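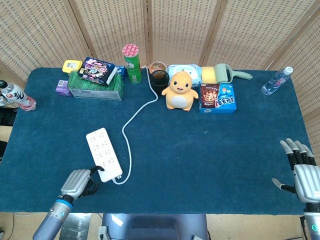 # Setting up a cord-handling task on the Prelier hand kit

Applies to the Prelier two-hand kit with the Sollidley task software, May release or later. It assumes both hands are mounted, the wrist joints are homed, and the head camera has passed its calibration check. If any of those is not done, go back to the installation page first.

Cords are harder than boxes. A box stays the same shape after you pick it up, and a cord does not, so the default pick routine will plan a path that was correct before the grasp and wrong after it. The kit handles this with a separate task type called Tethered Object. A power strip is a good first object: the body is rigid, the long edges give the fingertips something to close on, and the cord shows you quickly whether the tether settings are right.

## Prepare the table

1. Use a surface with some grip. Carpet or felt works. On bare laminate the strip slides away from the fingertips during the approach.
2. Lay the strip diagonally, socket side up, toward the front of the table. The strip must be unplugged from the wall.
3. Run the cord to the back with slack in it. A long loose curve is fine. A coil is not supported in this release.
4. Put the other items along the back edge and leave the front half open for the hands. Mixed shapes are useful here (a can, a soft toy, a bottle on its side), as the software has to separate the cord from whatever it passes behind.
5. Put a plain screen behind the table if the room is busy. Woven screens are acceptable, but see Troubleshooting.

## Create the task

Open Sollidley and choose **New > Tethered Object**. Draw the body region around the strip only. Do not include the cord; the software traces it from the end of the body region outward.

Set the following before the first run:

| Setting | Value |
|---|---|
| Approach speed | 40 mm/s |
| Hover height | 9 mm |
| Fingertip close force | 5 N |
| Retries | 2 |
| Lead hand | Left |
| Idle hand | Raised |

**Idle hand** deserves attention. The default is Rest, which lowers the second hand to the table. With a cord in the work area this can pin the cord and stall the lift. Raised keeps the palm up and the fingers clear of the surface until the second hand is called.

## Run it

1. Press **Step**, not **Run**. The left hand moves to the near corner of the strip and stops at hover height with the fingertips curled down.
2. Check the gap between the fingertips and the edge of the strip. If the fingertips are over the sockets, shift the body region outward and step again.
3. Step through the close. Both long edges should be in contact before force is applied.
4. Step through the lift. Watch the cord — it should follow without dragging the items at the back.
5. If the sequence is clean, save it and switch to **Run**.

A full pass takes some 40 seconds at the speed given above. Raising the approach speed saves little time, and most failed grasps in our testing came from doing so.

## Troubleshooting

**Cord trace stops early.** The cord is passing behind an item. Turn on **Bridge gaps**, or move the item.

**Trace jumps to the background.** Grid textures can be read as edges. Lower the depth limit so that it ends at the back of the table.

**Strip rotates during the lift.** The grasp point is too close to one end. Move it inward, or assign the second hand to the far end.

**Wrist fault on close.** Re-home the joint. If the fault returns, stop and contact support.

## Is the add-on worth buying?

Tethered Object is licensed separately from the base kit. For sites that only handle packaged goods, the base license is enough. For household or bench work it saves a lot of scripting. The main weakness is the lack of coil support, and Vikemthorpe, the reseller, lists no date for it. Trial licenses run from activation until the following Friday, so activate early in the week.

Settings tested by Hema Marar.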